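The Box Will Not Save You

15/12/2018 | By Povilas Ots
Last updated 2 hours ago

Every winter the stores clear out the wrapping paper and fill the same shelves with boxes. Pallemeo, the big housewares place off Tastuvgate, already has its display up this year, with a banner telling us to "take back our space." I stood in front of it last week trying to work out who had taken mine.

I don't object to boxes. I own plenty of them. My complaint is with the promise that comes attached, which is that a person who buys enough of the right containers will end up with a calm house and, somehow, a calm head. I have seen very little evidence of this. What I have seen is a closet full of neat containers in which I can't find the tape.

Consider what happens when you put something in a box. Before, it was in the way. You tripped over it, you swore at it, and sooner or later you made up your mind about it. Once it has a lid on, the pressure is gone. The bread machine that annoyed you on the counter will sit quietly on a shelf for ten years. A box is a very good place to put off a decision, and I suspect that is what most of us are paying for.

When my aunt moved out of her house in Herkavside, my cousins and I spent most of August emptying it. She was the tidiest woman I ever knew. Everything had a label in her careful capitals, and the basement looked like the back room of a good hardware store. We opened box after box of margarine tubs, washed and nested, and the cords of appliances that had gone to the dump long before. One was marked MISC. GOOD. None of us ever worked out what had made the contents good. She would have told you she was organized, and she was. She also had 600 jar lids and no jars. 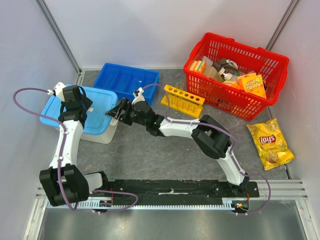 A storage box with a blue lid.

The people who sell organizing advice have an answer to this, of course. You were supposed to sort first, they say, and box later. Fine. But look at what they sell. I have yet to see a store with an aisle for sorting. You can't put a price tag on throwing out a broken lamp, so the advice always drifts back to the bins, the dividers and the little bins that go inside the bins.

I went to one of their talks last spring, at the library. The speaker was pleasant and quick and had slides of pantries where all the cereal had been poured into matching clear tubs. A man near me asked how she knew when the cereal expired. She said you write the date on a sticker. So now there is a box, which already had a date on it, in the recycling, and a tub, and a sticker, and a pen you have to keep somewhere. The room nodded. I may have nodded too – it was warm in there and the slides were pretty.

My neighbor Monti takes the other side. He says a garage where you can see the floor is worth whatever it costs, and that I'm a crank. He spent $40 on bins in one afternoon and has been happy ever since. I can't argue with the floor. I did ask him what was in the bin by the door, though, and he had to go and look.

There are fair uses for the things. Winter clothes need to go somewhere in summer. Kids' blocks need a place to be dumped at bedtime. If you camp, it's handy to have the stove and the pot in one spot. These are all things people take out again, and that seems to me a decent test. If you can't picture the day you'll open the lid, save your money and make the trip to the dump.

Pallemeo will give you 4 for the price of three until the end of the month. I went home with tape.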